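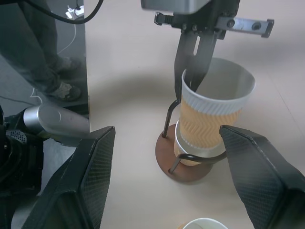 What caused the right arm to release its cup early?

A stale force threshold. The release routine compared the fingertip load against a value stored at the previous power-up, and after the tool mass was edited in the arm configuration that value was no longer valid. The controller read the offset as contact with the stand and opened the fingers before the cup was seated.

3. Fault description

The task under test was the two-arm cup placement sequence from the Hurnarier task set, run on the Drunmont bench. Each arm is driven by its own controller, and a shared supervisor process (Tester) issues the motion goals and logs the joint torques. The fault first showed in September, during repeat trials of the placement step. The arm stopped above the stand, reported a successful release and retracted. No protective stop was raised — the supervisor treated the early release as a normal end of step and sent the next goal.

This last behaviour is the reason the fault was reclassified from a performance issue to a safety matter. With a false "released" flag set, the second arm is permitted to enter the shared workspace while the first may still be inside it.

3.1 Log review

Logs from 117 trials were reviewed. The early release occurred in 9 of them, all after a configuration edit without a controller restart. In each case the force estimate had shifted before the arm began its descent. Gripper current was normal throughout, which excluded slipping fingers as a cause. We had initially suspected the cable run at the wrist and lost most of a week re-routing it.

3.2 Workspace overlap

The interlock assigns the volume over the stand to one arm at a time. Its boundary was defined from the centre of the stand base and did not allow for finger length, so both grippers could be close to the cups while each was, according to the supervisor, in its own zone. Ritva Mustonen pointed this out at the mid-term review. The boundary was redrawn using the Jääskeläinen margin from our second-year notes, measured from the fingertips.
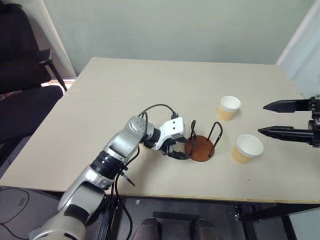
4. Corrective actions

The threshold is now re-zeroed at the start of every sequence, with the arm stationary and the gripper open. A release is accepted only if the force condition holds for 300 ms and the wrist height is within tolerance of the programmed seat height. If either check fails, both arms hold position and the operator has to clear the fault at the pendant.

Editing the tool mass now forces a controller restart. This is inconvenient during tuning, but we have left it in.

Two items remain open. The supervisor still does not record which arm requested the zone first, and the hold state has not been tested with a cup partly inserted in the stand.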